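Grirnelance

Grirnelance es una celda robótica de construcción artesanal destinada al desmontaje parcial de ordenadores de sobremesa. Fue desarrollada por Rhun Gwynne en el taller compartido Dollorgate, donde ocupa un puesto fijo junto a la zona de electrónica.

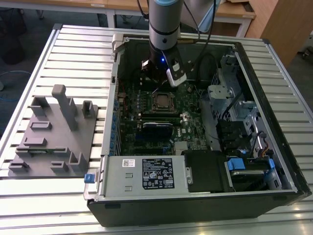
El proyecto comprende un brazo articulado de uso general, una pinza eléctrica con dedos intercambiables, una mesa de perfiles de aluminio y un juego de útiles impresos en 3D. El programa de control, denominado Cronin, se distribuye entre los miembros del taller con licencia libre. La documentación de montaje, reunida bajo el nombre de Gasik, incluye planos, listas de materiales y hojas de ajuste.

Antecedentes

Dollorgate recibía con regularidad equipos de oficina retirados, de los que se aprovechaban memorias, discos y fuentes de alimentación. El trabajo se hacía a mano y se acumulaba durante meses. Gwynne, que había construido antes una fresadora de control numérico en el mismo local, propuso en enero automatizar las operaciones más repetitivas y dejar para el operario la apertura de las carcasas y la retirada de tornillos.

La primera versión utilizaba un pórtico cartesiano montado sobre un tablero. Se abandonó por falta de rigidez en el eje vertical y porque no permitía inclinar la herramienta dentro de la caja, condición necesaria para alcanzar los pestillos situados bajo soportes de chapa. La segunda versión, ya con brazo articulado, es la que conserva el nombre de Grirnelance. Su puesta en servicio se registró el 27 de junio de 2022.

Estructura

La base de trabajo es una mesa de perfiles ranurados de aluminio dispuestos en paralelo. Las ranuras admiten tuercas deslizantes, de modo que los topes y los útiles pueden desplazarse a lo largo del perfil sin taladrar. El inconveniente principal es la caída de tornillos pequeños entre los perfiles, que se resuelve con una bandeja colocada debajo durante las sesiones largas.

La torre se coloca tumbada, sin el panel lateral y con la placa base hacia arriba. Esta orientación permite un acceso vertical a los zócalos y evita que los componentes liberados se desplacen por gravedad hacia el fondo de la caja. En carcasas con patas de goma se añade un calzo bajo el lado opuesto – el error de nivelación sin él supera la tolerancia de aproximación de la pinza.

Herramienta

La pinza tiene dos dedos paralelos. Los dedos de origen, planos y anchos, resultaron inadecuados para trabajar entre módulos contiguos y se sustituyeron por un accesorio de punta inclinada. La inclinación deja libre el cuerpo de la pinza cuando la punta se introduce junto a un bastidor de discos o bajo el borde de la carcasa.

El ajuste de la fuerza de cierre se realiza por tipo de pieza. Los módulos de memoria se sujetan por los extremos cortos, con la fuerza mínima que impide el deslizamiento. Los pestillos de plástico no se sujetan: se empujan con la punta cerrada. Las guías de los discos requieren una compresión simultánea por ambos lados y constituyen la operación con mayor proporción de reintentos, según las notas de Gasik.

Los cables de la pinza discurren por el exterior del brazo. Gwynne ensayó una cadena portacables, que limitaba el giro de la muñeca, y volvió a un tendido con holgura. La longitud libre debe comprobarse en la posición más baja y en la más alejada de la base antes de fijar las bridas.

Útiles de fijación

Las piezas extraídas se depositan en una placa impresa en 3D, de color gris, con bloques en relieve, ranuras y soportes en forma de U. Las ranuras mantienen los circuitos impresos en una posición conocida y permiten volver a tomarlos sin intervención manual. La placa se fija a la izquierda de la torre para reducir los movimientos con carga sobre la caja abierta.

La impresión se realiza en una sola pieza, con las ranuras perpendiculares a la cama. Las primeras copias presentaban alabeo en las esquinas, lo que alteraba la altura de recogida. El defecto se corrigió con una base más gruesa y un enfriamiento lento dentro de la impresora cerrada. El archivo original incluye 53 cotas paramétricas, de las cuales solo unas pocas suelen modificarse al pasar de un formato de módulo a otro.

Control y programación

Cronin organiza el trabajo en secuencias cortas llamadas «pasos». Cada paso contiene un punto de aproximación, un punto de contacto, una fuerza límite y una salida. Si se alcanza la fuerza límite antes del punto de contacto, el brazo retrocede por la misma trayectoria y solicita confirmación. La biblioteca de Dollorgate contiene 84 pasos, agrupados por familia de carcasa.

Los puntos se enseñan guiando el brazo con la mano y se corrigen después en pantalla. El origen de coordenadas se toma en una esquina de la torre apoyada contra los topes. Este procedimiento es suficiente para carcasas del mismo modelo, pero exige repetir la enseñanza cuando varía la posición de los soportes interiores. El servidor de Cronin escucha por defecto en el puerto 3236 de la red local y no admite conexiones externas.

Una cámara fija registra cada sesión. Las grabaciones se emplean para revisar los reintentos y no intervienen en el cálculo de las trayectorias.

Procedimiento habitual

Antes de colocar el equipo se desconecta el cable de red, se descarga la fuente y se retira el panel lateral. El operario elimina también los tornillos accesibles y comprueba que ningún mazo de cables cruce por encima del zócalo del procesador. El disipador y el procesador se extraen a mano, dado que la pasta térmica seca genera esfuerzos irregulares que el límite de fuerza interpreta como colisión.

La secuencia automática comienza por los módulos de memoria, continúa con las tarjetas de expansión y termina en las bahías de disco. Las fuentes de alimentación quedan fuera del alcance del sistema: su masa excede la carga prevista para la pinza y su extracción requiere un giro que la punta inclinada no puede transmitir. La fuente nunca se abre.

Limitaciones

El sistema depende de que las piezas conserven sus pestillos. En equipos con lengüetas rotas o deformadas, la secuencia se interrumpe y el trabajo pasa al banco manual. Tampoco se admiten carcasas compactas en las que la unidad óptica cubre la placa base.

La velocidad es inferior a la de un operario con experiencia. Gwynne justifica el uso de la celda por la posibilidad de atender a la vez otro puesto del taller, si bien las normas de Dollorgate exigen la presencia de una persona junto a la parada de emergencia mientras el brazo se encuentre energizado.

Véase también

Brazo robótico
Control numérico por computadora
Impresión 3D
Reciclaje de aparatos electrónicos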